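Stimmont Sorting Bench: Set-Up Guide

Section 4. Bins, Boards and Tape

Read this section once all the way through before you open the tape. Everyone skips that sentence, and then everyone writes to us asking how to get tape off a bench.

4.1 Before you start

You will need the bench top, wiped down; one blue bin; one green board; a roll of blue tape; the bag of cubes; and the white block that came wrapped in the largest carton. The block is part of the set. Please take it back out of the trash.

Allow 33 minutes for this section. Hina Gondal, who wrote the first version of this guide, has done it in less, but she also owns a level.

4.2 Placing the bin

1. Set the bin on the left side of the bench, open side up. Small square openings are molded into the rim. They are meant to be there and nothing is missing from your bag of parts.

2. Press down on each corner in turn. If the bin rocks, look underneath for a cube. It is nearly always a cube.

3. Lower the white block into the bin, rounded corners toward you. You should be left with a narrow gap along the sides. If the block will not go in, turn it. If it still will not go in, you have the block for the Kirkik tray, and Section 6 is where you want to be.

Caution: Do not push the block down with your knee. We had a call in May.

4.3 Placing the board

1. Lay the green board flat to the right of the bin, with the gray edge strip facing you. Leave a gap between the two wide enough for a strip of tape.

2. Check the short row of fasteners along the front edge of the board. They stand slightly proud. Leave them alone. Tightening them until they look neater will bow the board, and your cubes will slowly migrate toward Danish's side of the bench, or whoever you have standing there.

3. Run one strip of blue tape down the right side of the bin, in the gap.

4. Run a second strip across the bench, in front of the board, until the two strips meet. They do not have to form a perfect corner. Fouzia Soomro would like it noted that hers did.

5. Put one yellow cube on the board, toward the back.
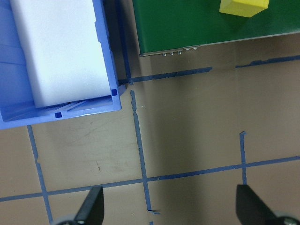 6. Step away and look at the bench from the front. The board may sit at a slight angle to the bin, and you may feel an urge to correct it. A slight angle makes no difference to the sorting. Lifting the tape to fix one makes a great deal of difference to the tape.

Note: Spare tape is part no. 302. Ordinary blue tape from the hardware store also works, and we would be grateful if you did not mention this to the sales office.

4.4 Moving the bench later

Don't, if you can help it. If you must, take out the white block first, then the cubes, then carry the bench with two people. Put everything back in the order given in 4.2 and 4.3, with fresh tape.

Go on to Section 5, Labels.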